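3.2 Sorting and storage habits of returning collectors

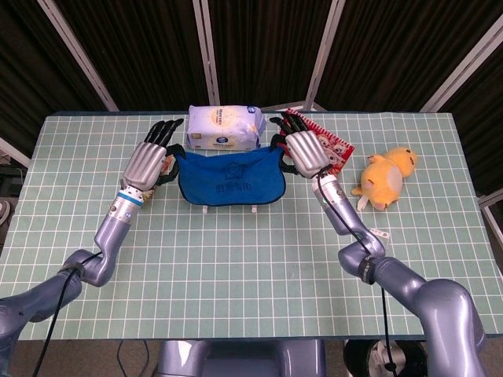 Figure 2. Table with grid mat, two robotic arms and a small group of household objects.

3.3 Duplicates and the decision to trade

The second part of the interviews was about duplicate cards. All 22 participants had returned to trading cards after a pause of 7 years or more, and most of them still kept boxes from their childhood. We asked each person to bring one box of their own choice and to tell us which cards they would give away, which they would trade and which they would keep in any case. The boxes were very different in size. The largest held 600 cards, almost all of them from the Arkoris baseball sets, and its owner had never made a list of them.

Duplicates were not always seen as extra. Several participants kept two copies of the same card when one of them came from a parent or an old friend. In the coding we first placed such cards under "unsorted", but after a discussion with the second coder we made a separate code, "kept pair". This code was later found in the answers of collectors who said at the beginning that they keep only one copy of everything.

Trading by mail was described as more work than buying. A typical package is prepared over several weeks, and the sender looks for cards of the team that the receiver follows. One participant explained it in this way: "I do not count the value. I look if he will smile at four or five of them, and the rest is filling." Other participants did count the value, mostly with the Ziltine price guide, and they felt uncomfortable when a package they received was clearly worth more than the one they had sent. The feeling of debt was named as a reason to stop answering messages – in one case for a whole season.

The local card show in Tarkgate, held each March, had a different role. Here the exchange is finished at the table and no debt remains. Participants who visited the show also traded less by mail, although our sample is too small to say that one thing leads to the other. Oyewole, who made the first coding of the show interviews, noted that the word "fair" is used often for trades at the show and almost never for trades by mail, where people prefer "generous" or "kind".

We also asked about the Ofori trading forum. Its rules ask both sides to agree on a list before sending. Younger participants found this normal, while older ones said that it takes away the surprise – and with it a good part of the reason to trade. We return to this difference in Section 4, together with the question of how collectors choose a first trading partner.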